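Print | E-mail

Plukora Textile Reuse Project
Progress report to the Predus Fund
7/8/24

We are now past the halfway point of the grant, and there is a lot to share! The sorting room on Jatell Street has been open since April, and donations have grown faster than we planned for. We have taken in 1,106 pounds of clothing, bedding and offcuts so far. Most of it came through the drop-off bins, with the rest from two hotel clearouts and a fabric shop that was closing down.

The bins themselves were the slow part. We ordered four, and the last one arrived with a bent door and had to go back. It is now in place by the Fu Market entrance, and it fills up quicker than any of the others. We empty it twice a week and may have to go to three times before school starts.

Sorting has settled into a good routine. Wearable clothes go straight to the free rail. Cotton and linen that can't be worn are set aside for the sewing classes, and the stretchy and mixed fabrics are baled for the recycler. We had hoped to bale every two weeks, but the recycler changed its minimum load, so pickups are monthly for now and storage is tight. A second set of shelves would help a lot, and we have moved $300 from the printing line to cover it, as agreed by e-mail. 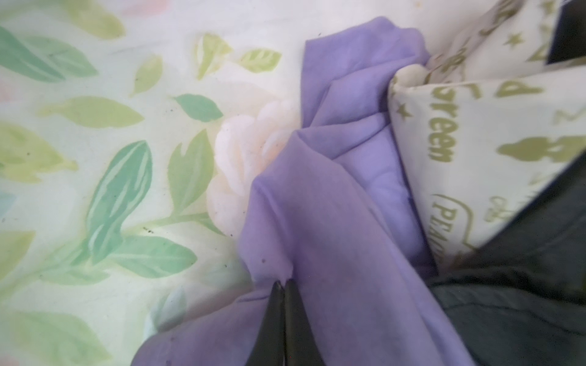

Purple cloth with floral and other printed fabrics.

The sewing classes are the part we are happiest about. We planned ten sessions and have held 13, all of them full. People started with simple drawstring bags and pillow covers, and the evening group has moved on to patchwork – they asked for it themselves, and they are very good! Several bags have already been sold at the market table, with the money going back into thread and needles. We did have to cancel one class when the power went out, and it was made up the week after.

Spending is on track. Rent and bins are paid in full, and the machine servicing came in under budget. Van hire is over, mainly from the hotel pickups, and we expect it to even out by the end of the grant.

Still to do:

- Put up the new shelves
- Run the children's mending morning
- Print the sorting guide in large type
- Find a drier spot for the bales before the fall

We would love for someone from the Fund to come by and see the room in use. Class evenings are the best time – bring a shirt with a missing button and you will go home with it fixed.

Print | E-mail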